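# Ticket 3177 – Chiffrage deuxième paire de pinces, poste comptoir

Ouvert par : Kátia Evangelista
Suivi : Anderson Brandão
Statut : en attente fournisseur

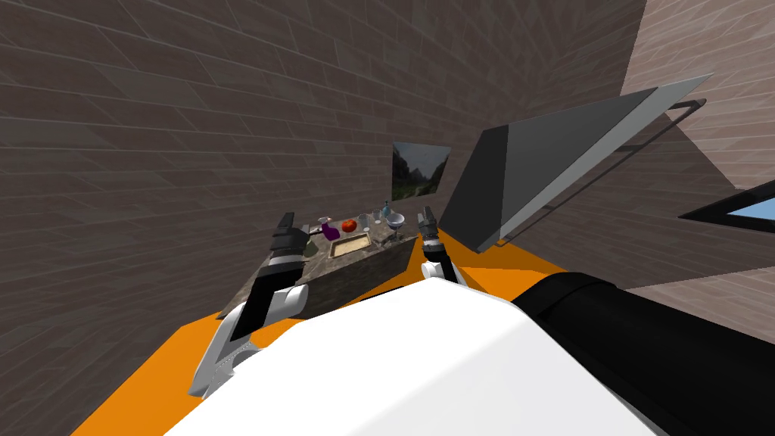

*Poste comptoir en simulation, les deux bras tendus vers le plan, verre et bouteilles posés.*

**Demande**

Le budget d'octobre prévoit une seule paire de pinces à deux doigts pour le robot à deux bras. Je voudrais savoir s'il faut ajouter une paire de rechange ou passer à des doigts plus souples pour la verrerie. Le verre à pied m'inquiète plus que le reste. Le fruit rouge et la tasse vert olive ne devraient pas poser de problème.

**Anderson, 9 h 40**

Devis Durari reçu : 173 € le jeu de doigts souples, délai 8 semaines. Previx propose un modèle équivalent mais n'indique pas l'ouverture maximale. Relancé par mail.

**Anderson, 11 h 15**

Réponse de Previx : ouverture de 90 mm. À comparer avec le diamètre du verre à pied que nous achèterons. Il me faut la référence exacte, les cotes du modèle 3D ne suffisent pas pour commander.

**Kátia, 14 h 05**

Référence demandée à Cremilda Lacerda, aux achats. Pour le comptoir, on garde un plan en pierre sombre comme dans la simulation ? Figueiredo facture la découpe à part et le poids change le choix du piètement.

**Anderson, 14 h 30**

Non, stratifié pour le premier poste. La pierre passe sur la ligne « options », hors budget de cette année.

**Reste à faire**

- [ ] Référence du verre à pied (Cremilda)
- [x] Ouverture des pinces Previx
- [ ] Devis stratifié chez Figueiredo
- [ ] Accord de Sawsan Rawashdeh sur deux jeux de doigts souples

Pas de commande avant l'accord de Sawsan. Le ticket reste ouvert.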